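Two-finger vs. suction for mixed bin picking on a KUKA - what are you running?

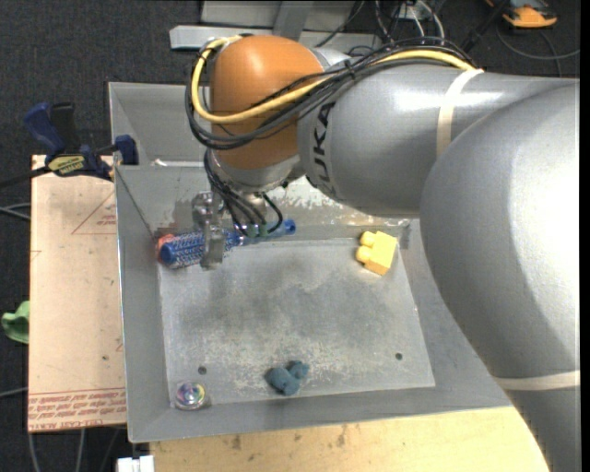
Posted by gantry_shift, 27 July 2024

I've been going back and forth on end-of-arm tooling for a bin picking cell and I'd like some outside opinions before I spend more money. The arm is a KUKA. The job is single items out of a metal bin with sloping sides, no fixed orientation, one pick at a time. The items are all different on purpose: a long bristly brush, a building block, a small lumpy toy, a clear round thing with colored bits in it. The mix changes every run.

What I've tried so far:

Gripper A is a Flarnis parallel two-finger with metal fingers. Strong, repeatable, and it holds on to the brush fine once it closes in the right place. It's bad on small round items near the walls.

Gripper B is an Elo suction head with a single bellows cup. Very quick on anything with a flat face. Useless on bristles, as you would expect.

I ran 71 picks with each one on the same set of items. The Flarnis missed 20. The Elo missed more than that, but nearly all of its misses were the brush and the lumpy toy. If I take those two items out, the Elo wins easily. I can't take them out, though. The whole point is that we don't get to choose what lands in the bin.

Questions:
Is it worth going to a combined head (finger plus cup), or is a tool changer better?
Does anybody have luck with soft fingertips on small round parts?
Camera is fixed. Would a wrist camera help with the wall picks?

-----

millrace_tom

Before buying anything I'd look at where in the bin the 20 misses were. If most of them are within a finger's width of the wall, that isn't the gripper's fault, it's the approach angle. With a big arm reaching in from one side you lose a lot of poses on the near wall. We had the same problem and fixed most of it by letting the planner tilt the tool up to 20 degrees. Cost us nothing but an afternoon.

-----

gantry_shift

I have the logs but I haven't plotted them by position. I'll do that Monday. Tilt is allowed now but only a few degrees. I locked it down early on because the cables at the wrist were making me nervous.

-----

pinch_point

Combined head, no question. We run a Kaufmann unit with two fingers and a cup that extends between them. You lose a bit of payload and it's longer than either tool alone, but you stop having to decide. The cup lifts the item clear of the wall and the fingers close on it. For a mixed bin I wouldn't go back.

-----

oldservo

I disagree with that pretty strongly. We had the same Kaufmann head for 7 months and took it off in August of last year. The extra length means it hits the bin sides sooner, so you gain on grasp quality and lose on reach. In a bin with sloped sides that matters a lot. It also puts one more air line on the wrist, and the air line was what failed on us, twice.

If you have the cycle time, use a changer. Pick the tool per item. Ours swaps in 7 seconds, which is slow, but you don't have to swap on every pick if you sort your pick order by tool.

-----

pinch_point

What size bin was that? We didn't have any trouble with the sides, but ours are close to vertical and the bin is wide.

-----

oldservo

Small. Smaller than I wanted. So yes, that could be most of the difference between us. I still don't like having both on one head. When it goes down, everything goes down.

-----

north_lathe

On the fingertips: soft tips helped us on round parts, but only when they were thin. Thick silicone pads looked great on the bench and then we couldn't get them between the part and the wall. We ended up with a thin rubber sleeve over the metal finger. It wears out. We change ours every 2 weeks and keep spares in a drawer.

For a clear round item I'd worry more about the camera than the fingers. Most depth cameras see straight through clear plastic or give you a hole in the data. Check your point cloud before you blame the grip.

-----

gantry_shift

You're right about the clear one. I just looked at a saved cloud and there's nothing there, only the bin floor showing through with some noise. The color image sees it fine. So the pick point for that item was coming from the color side with a depth taken from the floor, and the finger was probably going too low. That would explain the scraping noise.

-----

millrace_tom

That's common. Put a fixed height on anything your detector calls transparent, if you know the sizes. It isn't elegant but it works for a small set of items. For an open set you need something better and I don't have a good answer.

-----

k_bracket

Adding a vote against the wrist camera, at least as a first step. I put one on last year and it did help with wall picks. It also added a cable to a wrist that already had too many, and every time we changed the tool we had to redo the calibration. If the fixed camera is square over the bin and stiff in its mount, get everything you can from it first. A second fixed camera from the opposite side is easier to live with.

-----

north_lathe

I'd go the other way on that. With a big arm the fixed camera is blocked every time the arm is in the bin, so you only ever see the bin before the pick and after it. You never see the grip itself. A wrist camera showed me that half of my "missed" picks were good grabs that slipped on the lift. I would not have learned that from overhead.

-----

k_bracket

Fair. But you can get that from finger position too. If the fingers close all the way, there's nothing in them. If they stop and then close later, it slipped. The Flarnis reports position over the bus, or at least the ones I've used do. No camera needed.

-----

gantry_shift

It does report position. I'm only reading it once, after the close. I'll start logging it through the lift.

-----

oldservo

That one change will tell you more than a new gripper will. While you're in there, log the force setting too. People leave it at whatever it came with. On a brush you can squeeze hard. On a small round part a hard squeeze shoots it across the bin.

-----

belt_and_pulley

What controller are you sending motions from? We tried Flotov for the planning side and it was good at collision checking against the bin but slow to start each move. On a short pick that delay was a bigger share of the cycle than the gripper was. If anybody is comparing tools by picks per hour, they need to take the planner time out or the numbers don't mean much.

-----

gantry_shift

I'm sending from a PC to the robot controller, own code, no Flotov. My numbers above are only hit or miss, I didn't time them. I should have.

-----

pinch_point

Last thing from me. Whatever you pick, sort the cables out before you open up the tilt. Straps on the forearm are fine, but leave a proper loop at the wrist and run it through the worst pose by hand at low speed. I've pulled a connector out by trusting a simulation that didn't know about the cables.

-----

gantry_shift

Agreed, and that's the reason I locked the tilt in the first place. Plan for now is: plot the misses by position, log finger position through the lift, put a fixed height on the clear item, try a thin rubber sleeve. Then run the same 71 picks again with the Flarnis. If the wall picks are still bad I'll look at a changer. I'm leaning away from the combined head because of the sloped sides, but I'd like to borrow one and measure it.

-----

pinch_point

Measure it from the flange to the fingertip with the cup out, not in. The data sheet gives you the short number.

Comments (3)

rivetcount
We get the same holes in the cloud with shrink-wrapped boxes. Ended up dusting a sample with chalk spray just to prove to my boss it was the camera.

j_coupler
Does the rubber sleeve leave marks on light parts? Ours did until we switched from black to gray.

tapered_end
Would like to see the second set of numbers when they're in, with the times this time.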